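Burndale Veterinary Nursing Study Group
Minutes of the April meeting, held in the upstairs room at Skammont
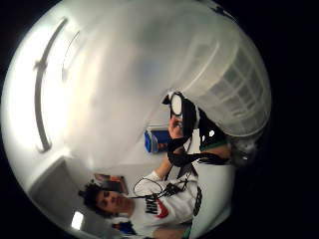

Present: Maribel Inga (chair), Marthinus Nel, Lerato Pretorius, Unathi Nel. Yolanda Tello joined by phone and came in and out a little with the signal, so if any of her remarks have been shortened here, please forgive me and send me the missing parts.

Maribel opened at 6:15 and thanked everyone for coming out after what had clearly been a long day at both clinics. The minutes of the last meeting were read and accepted, with one correction from Unathi: it was the dental handout that needed a new cover, and the wound care handout is fine as it is.

1. Wound care handout
Lerato has finished going over the text and was warmly thanked for it. She has moved the part on changing a bandage at home up to the first page, where owners will find it, and taken out the paragraph on honey dressings until we can agree on what it should say. Marthinus still feels we should keep a line or two on the subject, as people ask him at the front desk all the time. We talked this over for quite a while (longer than the item deserved, perhaps, but it was a good talk) and left it that he will write two sentences and send them to Lerato.

The print run will be 800 copies, split between Burndale and the Mathebula clinic. Yolanda asked whether Mathebula could have the larger type, and that was agreed.

2. Reading evening
The chapter for this month was the one on feeding the hospitalized cat. Unathi led, and did it very nicely. Most of us had got stuck in the same spot, which was how to work out the first day's feeding for a cat that has been off its food. She went through it slowly with a made-up patient and then had us do one ourselves. Marthinus and Maribel came out with different answers and found that one had used the weight at admission and the other the ideal weight. Unathi will check with the author's notes which one is meant and let us all know.

Next chapter: care of the older rabbit. Yolanda offered to lead, if she can get there in person.

3. Books and the shared shelf
Prokolach has written to say that the new edition of the nursing handbook is ready and that groups ordering together can have 15 percent off. We have around 100 dollars left for books, enough for a single copy with the discount. Lerato was in favor of buying now. Maribel would like to look through a copy first, in case the changes are mainly in the chapters on large animals, lovely as those are. She will borrow one from a friend and report back.

Would whoever has the old parasite atlas please return it to the shelf. There's no hurry and no hard feelings.

4. Any other business
Unathi asked if we could start at 6:30 from now on, as evening appointments at Burndale often run over. All agreed.

Yolanda passed on kind regards from the whole team at Mathebula and thanks for the help with their puppy class leaflet.

The meeting closed at 8:05.

To do:
Marthinus: two sentences on honey dressings, to Lerato
Lerato: final text to the printer, large type for Mathebula
Unathi: check the weight question
Maribel: look at the new handbook
Yolanda: rabbit chapter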